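Ikolell (robot learning method)

Print this page | E-mail this article

Ikolell is a method for training two-armed robots to take grocery items from shelves using simulated data. It was developed at the Covness laboratory and extends an earlier single-arm method, Olivares, which handled one item at a time on an open table. Ikolell adds a second arm and a shelf unit with side panels that limit how the arms can approach.

Method

A policy receives images from a simulated camera together with the joint positions of both arms, and outputs target positions for each arm and each gripper. Training starts from 750 demonstrations recorded by remote operation in simulation. Each demonstration is then replayed with changed item positions, and replays that end in a collision with the shelf are discarded. The set used in the first published version held 1,201 episodes after this filtering.

Shelf boards and panels are modeled as rigid bodies. Items are given simplified collision shapes, while their surfaces keep printed packaging textures. The floor is a plain grid, left the same in all episodes - only the items and the starting pose of the arms are varied.

Results

The method was tested on the Gruton shelf task set, with 200 trials per condition. Success was higher for upright boxes on the upper shelf than for small items on the lower one, where the board above restricts the wrist. Removing the replayed episodes lowered success in every condition. Training beyond 600 epochs gave no further gain.

Simulated shelf task, both grippers open near the lower shelf.

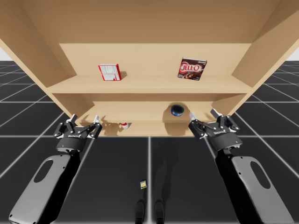
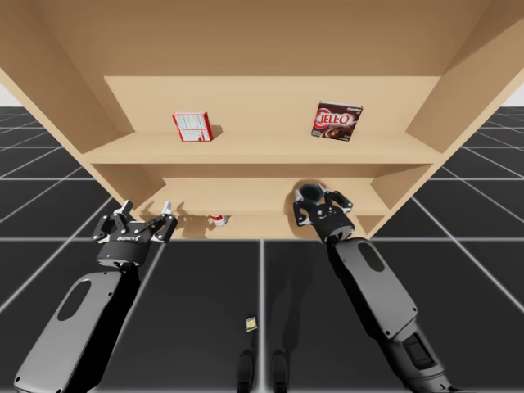 Limitations

Contact between a fingertip and a rolling item is poorly modeled, and the policy tends to push cans and bottles when the first grasp fails. Transfer to physical arms has been reported only for boxes. Later work replaces the fixed camera pose with a varied one - results for that version are not directly comparable.

Last updated: November

Contact | Copyright | Back to top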